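Isham Robotics Club: progress on the folding task

The club's summer project has reached the end of its first stage. Members have been working since spring on a two-arm setup that should take a garment from a table, find its edges and fold it to a fixed size. The target is the student manipulation round at Darkar in August, where each team gets one table, two arms and a garment it has not handled before.

The rules allow any method. Ours is to record an operator doing the task through the arms, then train a policy on the recordings. Each attempt is stored as one episode, with the joint positions, the gripper commands and the camera streams on a common clock. Episodes that end with a dropped garment are kept but flagged, and the flagged ones are left out of training for now. The current set stands at 493 usable episodes. The plan calls for 3,000 before the final training run, so operator time is the main limit on the project.

Most of the early episodes used square towels. A policy trained on towels alone folds towels well and does very little with anything else. It looks for four corners, and when it can't find them it closes the grippers on whatever fabric is nearest the last good corner. The group has now moved to clothing, starting with T-shirts and going on to zipped hoodies. A hoodie is harder in several ways. The hood turns over and shows its lining, which the segmentation step tends to label as a separate object. The zip makes a stiff line that resists folding across. The sleeves end up under the body more often than beside it.
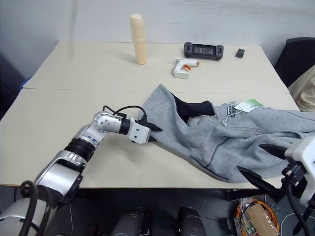 Yen-ting Yuen asks whether the sleeves should be dealt with first, before any attempt to flatten the body, and would like to see both orders run on the same starting heaps. The point is a fair one. At present the operators choose the order themselves, so the data contain a mixture and the policy sometimes hesitates between the two, with one arm starting for a sleeve and the other for the hem. A comparison has been added to the work list. Starting heaps can't be reproduced exactly, but dropping the garment from a fixed height at a marked point gets close enough for a first result.

Two changes have been made to the control software. The closing force on both grippers is now set per episode and written to the log, where before it was a constant in the code and had been edited at least twice without a note. The minimum distance between the wrists has been raised from 6 cm to 9 cm. This costs some reach in the middle of the table, and operators will notice it on small garments. It has stopped the protective halts that were spoiling long episodes.

Calibration is still done by hand with the Bosby board and should be repeated whenever a table has been moved. Record the residual in the sheet. Anything above 2 mm means doing it again.

The next step is a set of trials on garments held back from training, scored with the Yip sheet: one mark for a clean pick, one for a flat body, one for each fold that stays down. Members who want operator hours should put their names on the rota by the end of the week. New operators need one supervised session on towels before moving to clothing.

Spare fingertips are running low. Please log any that are chipped or bent.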